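Pestari Fabric Rental – Questions and Answers

How long can I keep the cloths?
Five days, counted from the pickup. For a longer time please write to Salamatu Fiadzo before you pay. 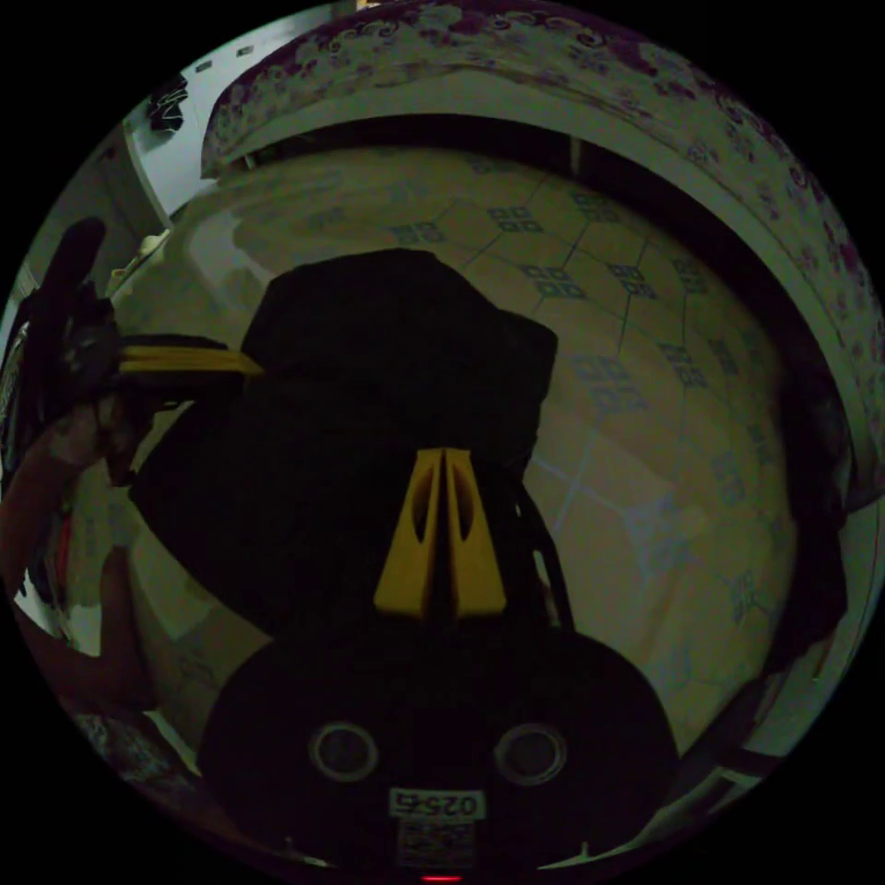 Do I pay a deposit?
Yes, one deposit for each order, also when you take only one cloth. Please write your order number on the form. A small white label with dark print, like the 0256 one, is easy to misread when it is mirrored, so we ask for the number in handwriting.

Which patterns do you have?
Geometric and floral – dark blue on pale cream, or maroon and purple on white.

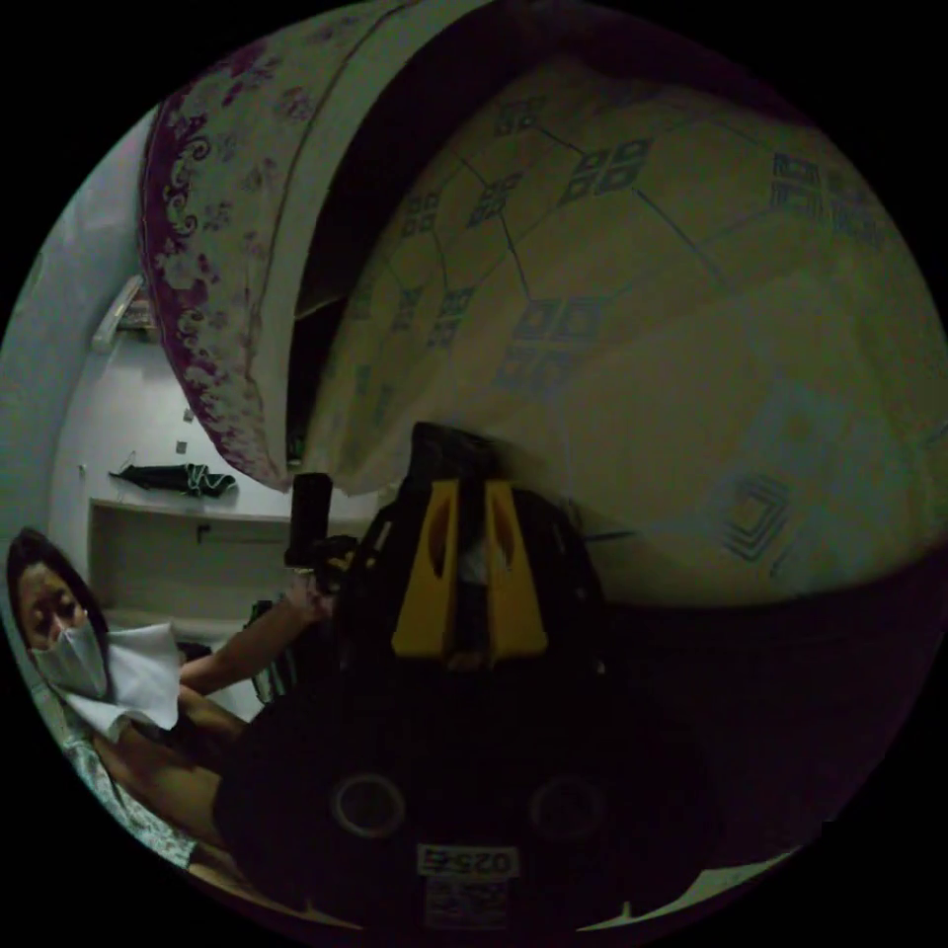
Can I wash them?
No, please return them unwashed.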